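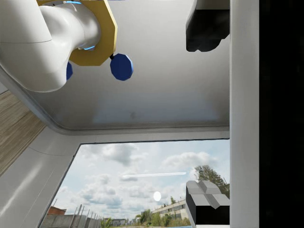
Frequently Asked Questions

Hi, I'm Francine Hiebert and I run the Worninwood Sourdough Swap out of my kitchen. I get a lot of the same emails, so I put my answers on one page. If yours isn't here, write to me and I'll get back to you (usually at night, after the dishes).

Last updated 9 April 2020

What do I get when I sign up?
A little jar of live starter, a card with feeding directions, and my phone number. The starter is one I've kept going for 12 years and her name is Olamora. Please keep the name if you pass her along!

Does it cost anything?
The starter is free. If you want a jar with a clamp lid instead of a plain one, that's $4.

How do pickups work right now?
I leave the jars on my porch in a blue cooler with your name on the lid. Text me when you're on your way and again when you've got it. No need to ring the bell, the dog loses his mind.

I can't get bread flour anywhere. Can I feed her all-purpose?
Yes. I've been feeding mine all-purpose for weeks and she's fine, maybe a touch slower. Whole wheat or rye works too, and she'll go a bit wild on rye, so use a bigger jar. I'd skip self-rising flour.

How much do I feed her?
I keep 20 grams of starter and add 100 grams each of flour and water. That makes more than most people need, so cut it down if you only bake on weekends. If you don't own a scale, go by looks — you want something like thick pancake batter.

There's gray liquid on top. Did I kill her?
No! She's hungry. Pour it off or stir it in, then feed her. If you see pink or orange streaks or anything fuzzy, that's different. Throw it all out and come get another jar from me.

My loaf came out flat as a plate. What did I do wrong?
Most likely the starter wasn't ready. Drop a spoonful in a glass of water and see if it floats. My house is cold in the mornings, so I put the dough in the oven with only the light on. (Put a sticky note on the knob. I once preheated a bowl of dough, towel and all.)

Can I ship a jar to my sister?
I wouldn't, the jars leak. Smear some starter thin on parchment, let it dry until it cracks, and mail the flakes in an envelope. Clyde Ambrose mailed his that way to his daughter and she had it bubbling inside a week.

Do you teach classes?
Not at the moment. I had one planned for May at the Espinoza Street hall and I've taken it off the calendar. Everyone who paid has been refunded, so check your email if you haven't seen it.

Can I swap something other than starter?
Sure, people do. I've taken tomato seedlings, eggs, and kefir grains. No more zucchini bread, please, my freezer is full.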